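Print this page | E-mail this page

Course handout 2: Scales and labels in questionnaires

In February we spoke about open questions. Now we come to the rating scale, where a person marks a position between two ends. It looks easy, but many mistakes are made with it.

First, decide how many points you need. In the Grollwood survey, 294 people answered on a scale of five points, and 53 of them wrote a remark that they did not understand which end was the good one. The numbers had no words beside them.

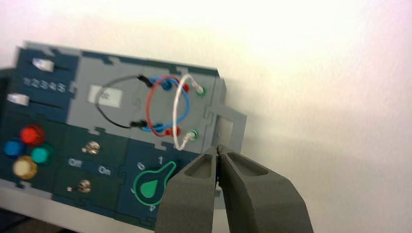 Slider track numbered 1 to 5. 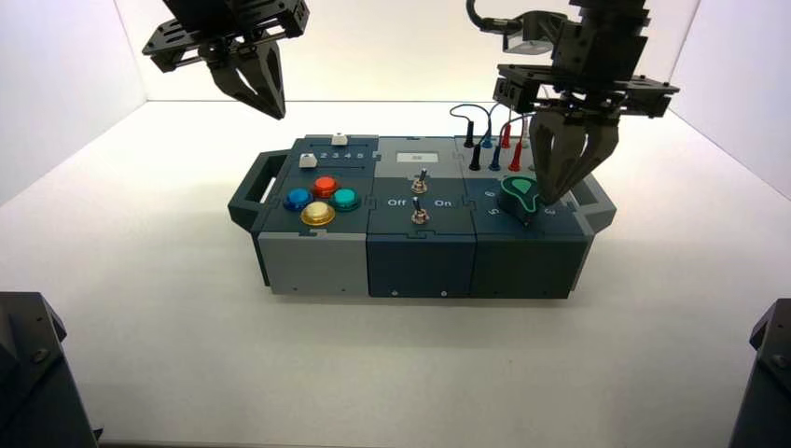
Second, write a label at both ends at least. "Very unhappy" and "very happy" are enough for most topics. Keep the same direction in the whole questionnaire. If you turn it in the middle, some people will not notice it.

A scale of 10 points is popular, but in the Romthorpe data most answers stayed between 6 and 8, so the lower half gave us little.

Homework for 20th March: read the Ollau questionnaire and rewrite the two weakest questions. Please bring it on paper.

Print | E-mail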